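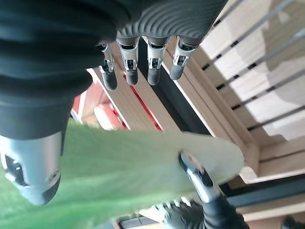 Section 5: Setting Up the Fermenting Crock

By now the Hakusley crock should be out of its box and the box should have a cat in it. Wash the crock, both weights and the inner lid in warm soapy water, then seat the seal. The seal goes in with the fingers and not with a spoon handle, as So-yul Nam of our repair desk would like everyone to know. Point your fingers straight down and keep them evenly spaced in a row, the way the four dark fingertips hang in the photo, then press along the rim until the seal stops popping up on the far side. It will pop up on the far side at least once.

1. Set the crock on a level surface out of direct sun. The top of the refrigerator is level but warm, and you will forget the crock is there.

2. Fill the water channel to the line. If you cannot find the line, look on the inside wall, under the sticker telling you to remove the sticker.

3. Leave the empty crock overnight. A damp ring on the counter in the morning means the seal is not seated. Go back to the pressing.

Note: Crocks sold before October have a gray seal and an outer lid that turns the other way. Everything else in this section applies to both.

5.1 Making the brine

1. Measure 2000 ml of cool water into a clean pitcher.

2. Stir in the salt from the packet supplied. When the packets run out, use the weight given in the table at the back. "A handful" is a fine old measurement, but your hand did not ship with the product.

3. Stir until the water is clear. Go and do something else, come back, and stir again.

Caution: Do not use hot water to hurry the salt. The crock may crack, and the warranty people have heard the story about the cold countertop.

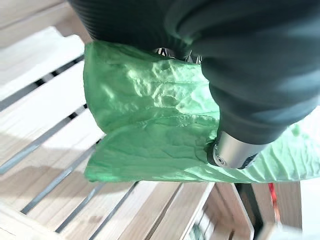
5.2 Packing the crock

1. Quarter the cabbage lengthwise and trim the root end, leaving enough of the core to hold the leaves together.

2. Salt between the leaves and let the quarters rest for 5 hours. Turn them when you remember.

3. Rinse, drain and taste a leaf. It should be a little saltier than you would like for dinner.

4. Pack the quarters cut side up, pressing each layer as you go. Stop at the fill mark. There is always one quarter left over. Eat it.

5. Place both weights on top and pour in brine until they are covered.

Caution: Never pack past the fill mark. Tae-yang Moon, who wrote the first edition of this guide, did so to see what would happen, and the first edition is now hard to read from page 13 onward.
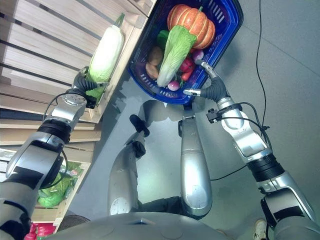 5.3 The first week

Bubbles in the channel are normal. So is a smell, within reason, though reason varies by household. Top up the channel whenever it drops below the line, and leave the lid alone otherwise.

Start tasting on day 8. If it is too mild, close up and wait. If it is too sour, you have made an excellent stew ingredient. Either way, move the contents to jars and refrigerate them.

For white film, see Section 6. For pink film, throw the batch out, wash everything, and return to step 1.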